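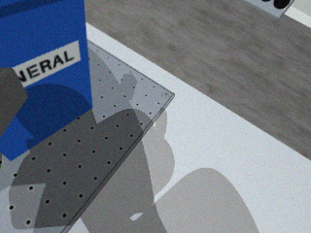
Ticket 1276, opened by me, Honeylyn. The Zuvau label printer is chopping off the left side of every label again. I've reloaded the roll, and the blue box up there with only NERAL showing is pretty much what my labels look like!

Update: Angelica Layug had me set the left margin to 9. Better, but I still lose the first letter – so close.

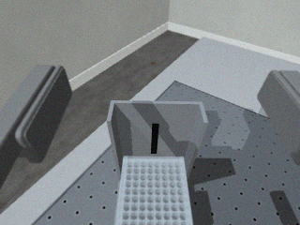 Then I tried 13 and the whole word came out, but the next label was blank. Driver reinstalled, same thing.
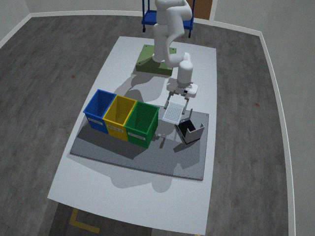

Angelica thinks the sensor wants recalibrating. I'm holding off until I can spread the rolls out on something long and plain like that white table, my desk is a mess. Leaving this open for now.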